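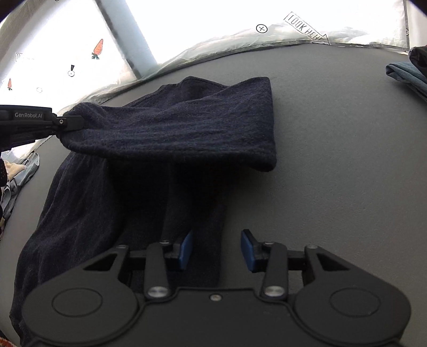 Skekton Hand-Held Gripper Kit
Part of the Pandine garment handling line

The Skekton is a pair of two-fingered grippers that you hold, one per fist, and use to fold laundry badly until you get good at it. A camera on each gripper watches you do this. The recordings become training material for a folding policy, which will then make your mistakes faster and without getting bored.

We built it for our own research on fabric, and then other labs kept asking to borrow it and kept not returning it. Selling it seemed simpler.

What it's for

Rigid objects are a solved enough problem that people give demos of them. Clothing isn't. A sweater has no fixed shape, no front you can trust, and a talent for hiding its own sleeves. Most published folding results start with one light-colored T-shirt laid flat on a contrasting table, and we have published a few of those ourselves, so we know how comfortable it is.

The Pandine method starts from the heap. The person demonstrating picks, spreads, folds and stacks mixed garments with the same fingers the robot will have later. No gloves, no using a thumb when things get desperate. The policy sees only the view from the grippers, so anything the operator knew from looking around the room is knowledge it will never get.

The result that surprised us

We trained two policies on recordings from the same 4 operators. One set was cleaned up in the usual way, with every fumbled grasp cut out. The other kept the fumbles, along with whatever the operator did next to recover. The tidy policy folded beautifully until its first missed grasp, after which it folded the air with great confidence. The untidy one was slower and looked unsure of itself, and it finished more garments in all 11 categories we tested.

So the software in this kit doesn't trim failed grasps by default. You can switch trimming on in the settings. We have labeled the switch "Are you sure?"

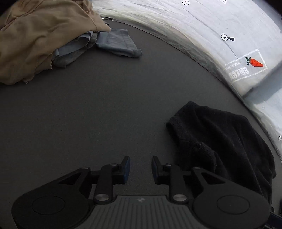
Dark knits remain the hard case. Black on dark gray gives the camera very little to work with, and a rolled edge looks a lot like a fold, or a sleeve, or a shadow. Our operators cope by slowing down and coming in low over the fabric, and the policy picked up both habits from the recordings. Denim is easy by comparison. Denim has seams, and seams are the closest thing clothing has to a handle.

We also recommend collecting on a surface you would not choose. The Dukard mat set comes in light, medium and frankly unhelpful. Policies trained only on the light mat did well on the light mat.

Working with the fingers

The jaws close on blue pads. Replace them when they go shiny, which on fleece takes longer than you'd think and on denim doesn't. Approach a single layer with the jaws open and one finger under the edge. If you come straight down on a stack you will pick up the top garment, the one below it, and possibly the mat.

Use both hands. One gripper pins, the other pulls. People with long experience of folding tend to be terrible for the first hour, and then abruptly fine. Throw nothing from that hour away (see above).

In the box

Two hand-held grippers
Two wrist straps
6 spare finger pads
Calibration card
Charging dock and cable
Buthelezi recording software, license for one workstation
A printed manual, which we'd like somebody to read

Not in the box: clothes. Bring your own, and bring ugly ones. Labs that buy a fresh pack of identical shirts get a policy that can fold a fresh pack of identical shirts.

Known limits

Socks are out of scope. We tried. Fitted sheets are out of scope for people too.

The grippers don't measure force, so the policy learns how firmly to hold from jaw width alone. That is adequate for cotton and knits and poor for anything slippery. Thin linings get dropped. A version with sensing pads is planned for December, and we would ask you not to build a grant proposal around that month.

Results from one room carry over to a second room less well than we would like. An afternoon of extra recording in the new place usually closes most of the gap.

Ordering

Kits are built in small batches. Academic pricing applies to anyone with a university address and a visible pile of laundry. Spare pads and mats can be ordered separately, and the recording software can be tried without the hardware using the sample folds on the downloads page.

Page revised May 2019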